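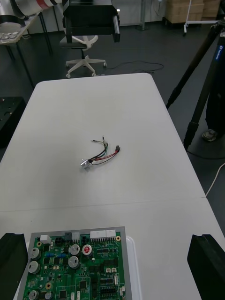
Recordings from the gripper comparison on the two-arm cell at Clustdale. We wanted to know which finger set and which camera placement to settle on before starting on the harness-to-board work. Most of the harness and board handling in this release was teleoperated. The Kolev controller replays are marked as such in the episode table.

Maintained by Danica Đorđević. Questions about the controller side go to Sekar Nugroho.

## What was compared

| Item | Option A | Option B |
|---|---|---|
| Fingers | Stodix flat, bare | Stodix flat, padded |
| Camera | wrist | fixed, looking down on the table |
| Controller | Kolev position | Kolev with force limit |

Both arms carry the same fingers within an episode. We did not mix sets between left and right. The Grumoditz suction head was tried on the bench in December and dropped, as it could not hold a cable at all. There is no suction data in this release.

## Objects

- **harness** – a small bundle of thin insulated wires with a plug connector and a metal cylindrical part. Some of the wire ends are bare.
- **board** – a green printed circuit board in a grey frame, on a white plastic housing. The frame isn't fixed to the housing and can turn on it, so don't assume the two are square to each other.

Reset positions vary on purpose. The harness is dropped from the hand, so its shape differs in every episode. The side it starts on is noted in `start_side`, always as seen from the fixed camera.

## Tasks

1. `harness_lift` – pick up the harness by the metal part, hold, put down.
2. `harness_regrasp` – pass the harness from one arm to the other above the table.
3. `board_nudge` – push the framed board straight without touching any component.
4. `harness_to_board` – bring the harness plug to the edge of the board. No insertion. The episodes start with the harness on the left panel, the board on the right panel and both grippers empty at the sides. 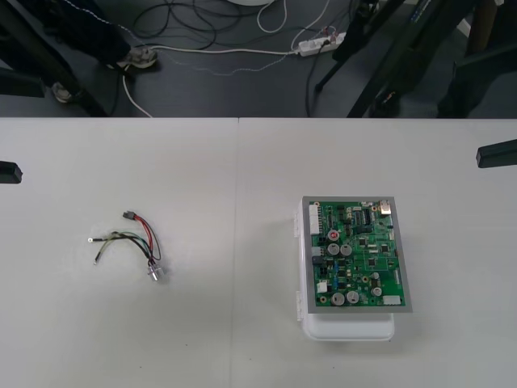
5. `clear` – return both objects to the back of the table. Recorded for the padded fingers only.

## Findings so far

The bare fingers are better on the metal part and worse on everything else. They tend to roll the wires instead of closing on them. The padded set holds a single wire well enough to drag the whole harness, but the pads are thick and hide the plug from the wrist camera in the last part of the approach.

The force limit made little difference on the harness. On `board_nudge` it mattered a lot: with position control only, the housing slid and the frame stayed where it was, or the other way round. Ewurabena Ankrah's notes on this are in `docs/nudge.md`.

For camera placement we have no clear winner. The wrist view shows stripped wire ends that are hard to find from above. The fixed view is the only one that keeps both arms and both objects in a useful relation. We plan to train on both.

## Layout

```
episodes/
 <task>/<episode>/
 wrist_left.mp4
 wrist_right.mp4
 fixed.mp4
 joints.csv
 meta.json
docs/
tools/
```

`meta.json` holds the finger set, controller mode, operator initials, `start_side` and `success`. Success was marked by the operator and checked afterwards by Viera Bartoš. Where they disagreed, the field reads `disputed`.

## Known problems

- The seam between the table panels shows up as an edge in some segmentation models. Mask it if you need to.
- The floor behind the table is busy, with cables, stand legs and sometimes people's feet. Crop at the back edge of the table for anything that learns from the background.
- Metal parts glare in the fixed view.
- Two episodes of `harness_regrasp` have no right wrist video. They are listed in `tools/skip.txt` and the loader leaves them out.
- Gripper width in `joints.csv` is measured at the finger mounts. With the padded set it reads too wide, and we have not corrected it.

## To do

- Gualtiero Carbone is making a thinner pad. Repeat `harness_lift` and `harness_to_board` with it.
- Re-run the hand-eye calibration after the pad change.
- Add the finger drawings to `docs/`.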